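Two Days at the Nechyporuk Linen Mill

Open house notes, October

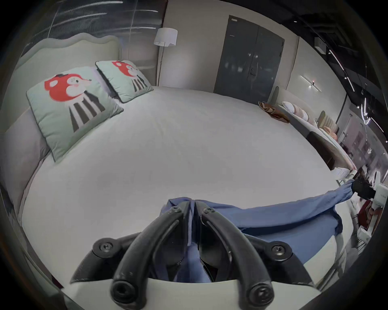
The Nechyporuk mill sits at the bottom of Torik, past the grain store and a closed filling station, and twice a year it lets people in to see how bed linen is made. I went for the fall one. I had been buying their seconds by mail for a while and wanted to know why two sheets with the same label could feel so different. Anyone who has pulled a pale sheet smooth over a big bed, with a blue garment stretched across it, knows how little attention the sheet usually gets. I have slept on theirs for years and could not have told you what the weave was called.

The bus from Vorov takes you to the square in Torik, and from there it is a walk downhill. There is parking at the mill, but it was full by 9 in the morning and people were leaving cars along the river road. Admission is free. You sign a sheet at the gate, they give you a paper sticker and a pair of foam earplugs, and you wait in the yard for your group to be called. Mine had a couple furnishing a guesthouse, several textile students, and a man who had worked there in his twenties and corrected the guide twice.

Our guide was Hnat Skoryk, who runs the finishing floor. He started us at the wrong end, in the warehouse, because the weaving shed was still crowded with the group before us. That meant we saw the folded, packed sheets first and the yarn last. It was a little confusing but I did not mind it.

The warehouse is a long brick room with high windows and a smell of cardboard. Orders for hotels go on one side and retail on the other. Hotel sheets are mostly a cotton and linen blend, plain weave, and come in white or a cool gray. Skoryk said the gray outsells everything else they make for the trade. It hides less than people expect. A coffee stain shows on it just as fast as on white, but it doesn't go yellow in the same way after a lot of hot washes.

Finishing comes next, which for us meant walking backward through it. Cloth is washed, softened, dried under tension and pressed between heated rollers. The softening was the answer to my question about the labels. They run the cloth through the wash for different lengths of time depending on the order, and seconds are a mix of everything that failed inspection that month. So a pack of seconds may have one sheet that was softened for a hotel and one that was barely softened at all. Both will end up about the same after a year of washing, he said, and I believe him, as my oldest ones are all alike now.

Inspection is done by eye. The cloth moves slowly over a lit glass table and two people watch it, one from each side. They tag slubs, missed picks and oil marks with a bit of red thread at the edge. A person does this for half an hour and then swaps to cutting or hemming. We were allowed to stand behind them for a few minutes. I found one flaw that turned out to be a shadow.

The sewing room was the part I liked best. Hems on the flat sheets are done by a long-arm machine, but corners on the fitted ones are still sewn by hand-guided machines, and the operators are fast. They make five mattress sizes as standard and will cut to order for old beds that match none of them. The guesthouse couple had brought measurements on a scrap of paper and were taken aside to talk prices.

Then the weaving shed, with earplugs in. You can't hear anything said in there, so Skoryk held up cards. The looms are a mix of ages. The newest came from a mill in Nullen when it shut, and those run the hotel cloth. The older ones are kept for narrow goods and toweling. There is lint on every ledge even though they sweep it each shift. I stayed close to the painted line on the floor and was glad to get out again.

After the tour there is lunch in the canteen. I had barley soup, bread and a slice of poppy seed cake. The coffee was weak. The former employee ended up at my table and told me the canteen used to be where the dye house is now, and that the river ran three different colors in one week when he was young. They treat the water these days, and the settling tanks can be seen from the yard, though they are not part of the tour.

The factory shop is in the old gatehouse. Seconds are stacked by size on open shelves and you are expected to unfold them and look. I bought a fitted sheet with a crooked hem, two pillowcases, and a bag of offcuts for cleaning rags. A queen set of firsts was priced at 900, and I put that back.

I went again the second morning for the talk on flax, held in the upstairs office with the blinds down. It was longer than it needed to be and the slides were hard to read from the back. The samples passed around were worth it, though: raw stalk, retted stalk, combed fiber, and yarn in several weights.

If you go, wear closed shoes, as they turned away a woman in sandals. Bring a bag for the shop because they run out. The last bus back to Vorov leaves the square at 5 and does not wait. The spring open house had not been set when I asked.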